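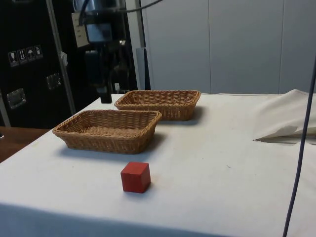

Woven wicker baskets and a red cube on a white tablecloth.

FINEN BASKET WEAVERS OPEN THEIR DOORS FOR A WINTER OF FREE CLASSES

The Finen weaving circle will run 13 free evening classes starting in December, and anyone who can hold a pair of clippers is welcome to come and learn! The program covers trays, bread baskets and simple round bowls, with all materials supplied by the Colombo craft store on the ground floor.

"We had 168 people ask for a spot last winter and we simply couldn't fit them in," said Rebecca Bellini, who leads the circle. "This year we have twice the floor space and a second teacher, and I can't wait to get going."

That second teacher is Jacinto Beltrán, who learned to weave from his grandmother and has been making baskets for over 50 years. He will lead the sessions on borders and rims, the part most beginners dread.

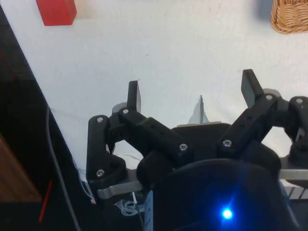
Classes begin at 6:30 p.m. and last two hours, with a break for tea and something sweet. Beginners start with a flat base and a plain over-under weave, then work up the sides at their own pace. Most people take home a finished piece after two evenings, though Beltrán is happy to see the same basket come back for a third or fourth if the rim won't behave.

"My first one leaned so badly that an orange rolled right out of it," said Canan Karaca, a student from last winter who now helps set up the room. "I still use it every day and I love it."

Children age 10 and up may attend with an adult. Clippers and aprons can be borrowed, and weavers who already have a favorite tool should bring it along.

Sign-up sheets are at the Colombo counter and the Finen front desk. Questions about access or parking can go to Vittoria Carbone at the front desk, afternoons until 5 p.m.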